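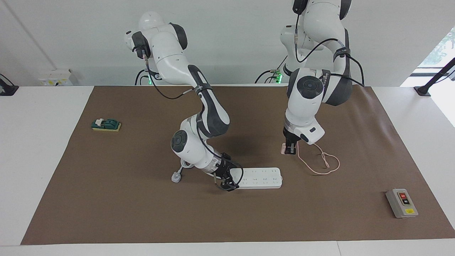

Jinfeng Ren signale que, dans son cabinet, les demandes d'entente préalable restaient bloquées à l'état « Brouillon » tant que le numéro d'adhérent du patient n'avait pas été ressaisi dans la fiche du payeur. Ce comportement est normal depuis la version 2 du module Stunent : le numéro n'est plus repris de la fiche administrative. La procédure ci-dessous en tient compte.

4.3 Paramétrage des ententes préalables et des prises en charge

Cette section s'applique aux postes sur lesquels le module Stunent est déjà installé et relié à la base patients du cabinet. Pour l'installation initiale, se reporter à la section 4.1. Le paramétrage se fait une fois par payeur ; il est ensuite commun à tous les praticiens du cabinet.

Avant de commencer

Se munir des éléments suivants :
– l'identifiant de facturation du cabinet ;
– le code payeur communiqué par l'organisme complémentaire ;
– le mot de passe du profil Gestionnaire (le profil Secrétariat ne donne pas accès aux tables).

Attention – Fermer toutes les fiches patients ouvertes sur les autres postes. Une fiche restée ouverte verrouille la table des payeurs et l'enregistrement échoue sans message.

4.3.1 Créer la fiche du payeur

1. Dans le menu Tables, choisir Payeurs, puis Nouveau.
2. Saisir le code payeur. Le champ accepte 16 caractères, sans espace ni tiret.
3. Saisir la raison sociale telle qu'elle figure sur l'attestation du patient. Les abréviations ne sont pas reconnues lors du rapprochement des paiements.
4. Dans la liste Mode de transmission, sélectionner Deson (télétransmission) ou Papier.
5. Si le mode Deson est retenu, cliquer sur Tester la liaison. Le voyant de l'écran passe au vert lorsque le serveur a répondu.
6. Enregistrer.

Note – Un payeur créé en mode Papier peut être basculé en mode Deson par la suite. L'opération inverse oblige à clôturer les demandes en cours.

4.3.2 Associer un patient au payeur

1. Ouvrir la fiche du patient, onglet Couverture.
2. Cliquer sur Ajouter un payeur et sélectionner le code créé au paragraphe précédent.
3. Ressaisir le numéro d'adhérent, y compris s'il apparaît déjà dans l'onglet Administratif.
4. Renseigner les dates de début et de fin de droits. Pour un contrat à échéance annuelle, laisser la date de fin vide et cocher Reconduction : le logiciel demandera une vérification en janvier.
5. Indiquer le rang du payeur (1 ou 2) lorsque le patient dispose de deux couvertures.

Attention – Deux payeurs de même rang sur une même fiche provoquent le rejet de la demande (code 31). Corriger le rang avant tout nouvel envoi ; un second envoi identique serait enregistré comme doublon.

4.3.3 Établir une demande

1. Depuis le plan de traitement, sélectionner les actes concernés, puis cliquer sur Demande d'entente.
2. Vérifier pour chaque ligne le code de l'acte, la localisation et le montant des honoraires.
3. Joindre les pièces : devis signé, radiographie, compte rendu si le payeur l'exige. Les formats admis sont PDF et JPEG.
4. Choisir le modèle de courrier. Le modèle Llewellyn convient aux actes prothétiques et le modèle Clulley aux actes chirurgicaux.
5. Cliquer sur Valider. La demande passe de l'état Brouillon à l'état Prête.
6. Cliquer sur Transmettre, ou sur Imprimer si le payeur est en mode Papier.

Note – Une demande comporte au maximum 50 lignes. Au-delà, le logiciel propose de la scinder ; les pièces jointes sont alors à rattacher de nouveau à la seconde partie.

4.3.4 Suivre la réponse

Les réponses reçues par Deson s'affichent dans la file Retours, actualisée à chaque ouverture de session. Trois états sont possibles : Accordée, Refusée, Complément demandé.

1. Ouvrir la réponse et contrôler le montant accordé ligne par ligne.
2. En cas d'accord, cliquer sur Reporter. Le montant est inscrit au devis et le reste à charge est recalculé.
3. En cas de complément demandé, ajouter la pièce manquante dans la demande d'origine. Ne pas créer de nouvelle demande.
4. En cas de refus, imprimer le motif et le classer au dossier.

Attention – Le report est définitif. Pour modifier un montant déjà reporté, il faut annuler le devis et en établir un autre, à faire signer de nouveau par le patient.

Les réponses reçues par courrier se saisissent à la main dans la même file, bouton Réponse papier. La date à indiquer est celle du courrier – le délai de validité de l'accord est calculé à partir de ce champ. Les codes de rejet sont listés à l'annexe B.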